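Search this site Go

Toy Design and Selection, Wendbridge
Handout for Session 4: Wooden Unit Blocks
Jericho Aquino
04/06/2022

4 shares | 3 comments

Read the notes before the workshop. Sections on proportion and tolerance will be used directly in the measuring exercise. The section on storage is background for the written assignment.

1. Scope

These notes cover plain wooden blocks made to a common unit, sold in sets for floor play. They do not cover interlocking bricks, magnetic tiles, foam blocks or hollow blocks large enough to stand on. Those are treated in a later session. Printed alphabet cubes are also left out. They look like blocks and are used as blocks, but they are rarely made to a shared unit and most of what follows does not apply.

2. Terms

Unit. The reference block of the set. All other pieces are multiples or fractions of it.

Double, quadruple. Two units and four units long, with the same width and thickness as the unit.

Half unit. The unit cut across its length.

Pillar. The unit cut along its length, so that it is narrow and stands upright.

Ramp. A unit or double cut on the diagonal. Usually supplied in pairs.

Arch and buttress. Curved pieces cut from a larger blank. The piece removed from the arch is often sold as the half circle that fills it, and the fit between the two depends on the width of the saw cut.

Arris. The sharp edge where two faces meet. On a finished block it should be eased, either rounded or given a small flat bevel.

Kerf. The material lost to the saw.

3. Proportion

The system depends on one ratio. In the usual arrangement, the thickness is half the width, and the width is half the length. Two blocks laid side by side therefore match the length of one block laid across them. Two blocks stacked flat match the height of one block set on its long edge. Children find these equivalences by trial, and they find them only if the blocks obey them.

It follows that a set cannot be extended safely with blocks from another maker unless the units agree. Two sets may look the same on the shelf and differ by a small amount in thickness. The difference is invisible in a single block. In a wall several courses high it accumulates, and the lintel at the top will rock on whichever column is taller.

The workshop uses one set from Prornik and one from Wirnov. Both are sold as unit blocks. Measure them separately before mixing them. Do not rely on the catalog dimensions, as makers differ in whether they quote the size before or after sanding.

4. Tolerance

Tolerance is the permitted variation from the stated size. For blocks, three kinds of error should be kept apart when recording results.

Size error. The block is uniformly too long, too wide or too thick. This is usually a matter of machine setting and affects a whole batch in the same direction.

Squareness error. The faces do not meet at right angles. A block can have the correct length on one edge and the wrong length on the other. Stand the block on its end on a flat plate and check for light against a square.

Form error. The block is bowed, cupped or twisted. This normally appears after manufacture, when the wood gains or loses moisture. Wood moves much more across the grain than along it, so the length of a block is stable and the width is not.

Size error matters least if it is consistent. A set in which every unit is slightly thick still obeys the ratio closely enough for play. Squareness error matters most. A tower built from blocks with ends out of square leans a little more at each joint, and the builder has no means of correcting it except to turn pieces at random.

When sampling, take blocks from different layers of the box. Pieces packed together are often cut from the same board and will share the same faults. The sample sheet from the August session recorded 278 blocks, and the out-of-square pieces were grouped in the bottom layer of one carton. A sample taken only from the top would have passed the set.

5. Material

Hard maple, beech and birch are common for better sets. Rubberwood is common in the middle of the market. Pine is used in cheap sets and in some homemade ones.

Properties to compare:

Density. A heavier block stays where it is put. It also hurts more when it falls on a hand. Most makers accept this trade.

Resistance to denting. End grain is tougher than face grain. Corners fail first on soft woods, and a block with crushed corners no longer stands well on end.

Grain. Close, even grain sands smooth and stays smooth. Open grain lifts after repeated damp wiping and has to be sanded again.

Splintering. Check arrises and the tips of ramps, where the wood runs out to a thin edge. A ramp should be given a blunt toe. Reject any ramp with a feather edge.

Knots. Small tight knots are a matter of appearance. Loose knots are a defect. Treat a knot that crosses an arris as a defect in either case.

The Pascual range is sold in two woods under one name. Ask which is being supplied before placing an order, and state it in the purchase record – the item code alone does not show it.

6. Finish

Unfinished blocks have the most friction and stack best. They also take up dirt. Oil reduces staining with little effect on friction. Clear lacquer cleans easily but makes the faces slippery, and tall structures slide at the joints when the floor is shaken by walking. Thick paint alters the dimensions and chips at the corners.

Whatever the finish, obtain the maker's written statement on what it contains and which age group it has been tested for. A general phrase in the advertising does not serve this purpose.

A simple comparison of friction can be made in the workshop. Place one block flat on a double of the same finish. Raise one end of the double slowly until the upper block slides. Record the height of the raised end. Repeat with the blocks turned over, and use the lower of the two readings.

7. Quantity and mix

The usual mistake is to buy too many shapes and too few units. Special pieces look attractive in the catalog and are priced accordingly. In use, they are placed last and in small numbers, while plain units and doubles run out early and end the building.

A set of 200 pieces is a workable amount for a small group, provided that the greater part consists of units, doubles and half units. Where money is limited, buy plain pieces first and add curves later. For children under four, fewer shapes are needed and lighter pieces may be preferred. Check all small pieces, including cylinders and half circles, against the small-parts requirement that applies where the set will be used.

When comparing prices, do not divide the price by the number of pieces. A half unit and a quadruple each count as one piece. Convert every piece to its equivalent in units, add them up, and divide the price by the total. Sets that appear cheap by the piece often contain a large share of halves and triangles.

8. Storage and care

Open shelves are preferred over bins. A block thrown into a bin lands on a corner. On a shelf, each shape can be placed with its long side facing out so that its size is visible. Keep heavy pieces at the bottom. Mark each position with an outline of the shape, cut at full size from dark paper and fixed to the shelf.

Keep shelves away from radiators and outside doors. Both produce uneven moisture in the wood and so form error of the kind described in section 4.

Cleaning: wipe with a well-wrung cloth, then dry at once with a second one. Do not soak. Do not use a dishwasher. Stand the blocks on end to air before returning them to the shelf. Raised grain is removed with fine abrasive paper on a flat backing, working along the grain and counting the strokes on each face so that the block stays square.

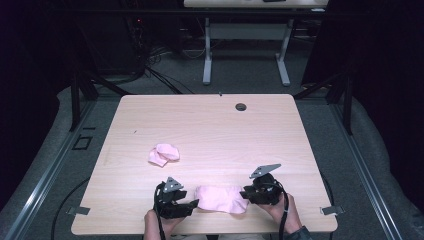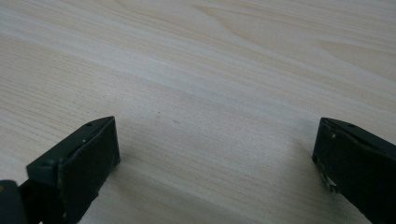
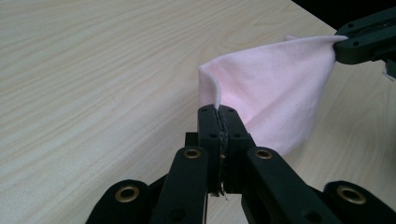
9. Workshop procedure

Work in pairs. Each pair needs a flat plate, a small square, a caliper and a soft pencil.

a. Take ten units from the Prornik set and number them lightly on one end.
b. Measure the thickness of each at both ends and at the middle. Enter all readings, including repeats.
c. Check each end with the square. Mark the result as pass or fail.
d. Stack the ten units flat. Measure the height of the stack and compare it with the sum of the middle readings.
e. Repeat with the Wirnov set.
f. Build two columns, one from each set, and bridge them with a quadruple. Note any rocking.

If the stack height in step d is greater than the sum, look for bowed blocks or for dust between the faces before repeating the measurement.

10. Written assignment

Choose one set that is currently on sale. Work out its price per unit equivalent as in section 7. State the wood, the finish and the source of both statements. Give the proportion of plain pieces to special pieces and say whether you would change it. Drawings should be to scale and dimensioned. Attach your sample sheet from the workshop, with the raw readings left in.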